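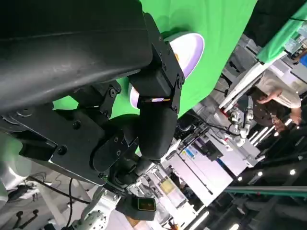
Do I have to scrape plates before I stack them?

Yes please, and take your time over it! A small leftover is the one that gets away from you, like the bit of orange on the white plate with the lavender rim, and once another plate goes on top it's pressed in for good. Tip the plate well over and nudge the scrap off.

Can I use the Elthorpe plates in the microwave?

You can, on medium, for up to 70 seconds -- longer than that and the rims get too hot to hold.

Still stuck? Ask for Leanne Entwistle on extension 3173, mornings are best.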